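Grullex hand-held gripper, pair, reviewed after a fault

Rating: 2 out of 5, and one of those is for the carrying bag

I bought the Grullex pair to record folding demonstrations for a laundry policy, the theory being that if I fold enough clothes with a pincer in each fist, a robot will eventually do it for me. My own folding has never been held up as a standard before, so this was flattering.

Let me start with what works. The linkage is solid. The arms are matte black metal, the pivots run smooth out of the box, and there is no sideways slop in the jaws when they meet. I've used the Troltari units at a friend's lab and they rattle like a cutlery drawer. These don't. Squeeze, the jaws close; release, they open. For the first week I had the kind of good feelings about them that I now associate with other bad purchases.

The blue finger pads are good too, at least on thin stuff. T-shirts, pillowcases, dish towels: you can pick up a single layer by the edge and lay it down where you want it. The ridges give enough bite that you don't have to squeeze very hard.

Then we get to heavy garments. A thick fold with layered seams asks more of the jaws than a pillowcase does, and you pull harder to bring it over. I do most of my folding on the bed, because that's where laundry lives in my house and I was told the data should be "natural." Mine is extremely natural.

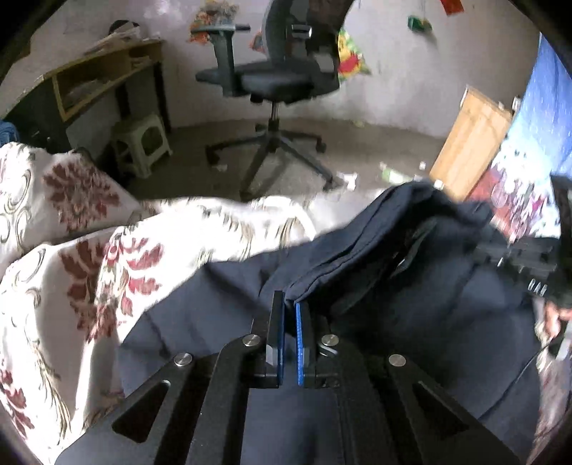
Sacramento, September 26, 2022

The fault showed up on take 505. I was partway through folding a jacket when the left-hand unit stopped opening. The trigger came back to its rest position with a cheerful click, the status light stayed green, and the jaws stayed exactly where they were, holding on to a sleeve like a dog with a slipper. The recording, meanwhile, logged them as wide open.

Read that last part again if you're thinking of buying these. The width reading comes from the trigger and not from the jaws. So when the return spring lets go (that's what had happened, the little hook at the end had straightened out), the software goes on believing whatever your finger tells it. I went back through my files and found 11 takes before that one where the jaws were plainly lagging in the video and the numbers said everything was lovely. All 11 went in the trash. If I hadn't been staring at a sleeve that wouldn't come loose, they'd have gone into training, and some poor robot arm would have learned that open means shut.

The safety side is smaller but it annoyed me more. There's no manual release. I tried to free the sleeve by pushing the linkage apart with my thumb, the whole thing let go at once, and the inner arm came around and caught me across the knuckle. It wasn't a serious injury. It was a blood blister and some vocabulary. But there is a real pinch point between the inner and outer arms, nothing covers it, and the manual has one line about it on the page after the warranty. Keep your fingers out of there, and put the tool down on something flat before you go poking at it.

Support was a mixed bag. I wrote in twice. The first reply suggested I recalibrate, which I did, and the unit then reported with fresh confidence that its shut jaws were open. The second reply came from Ardalan Tabrizi, who asked for a photo of the spring, recognized the problem right away and mailed 2 replacements with a closed loop at the end in place of the hook. Fitting one takes a small screwdriver and more patience than I had. So far the new springs have held. He also said a jaw-side sensor is planned for December. I'll believe it when it reads something.

If you already own a pair, do this before each session: close the jaws on a folded towel, release, and look at the jaws themselves. Don't look at the light. The light is an optimist. Then pull up the width trace and check it against the video for the first take and the last one. If you hear a faint tick on release, stop and look at the hook.

Would I buy them again? For shirts and towels, maybe, with the newer springs. For coats and jeans I'd look at the Robichaud, which costs more and has the ugliest handle I've ever held, but comes with a release tab and a guard over the pinch point. The Skidura is cheaper than either and I haven't tried it.

The carrying bag is excellent. Lots of pockets, sturdy zipper. I keep my socks in it.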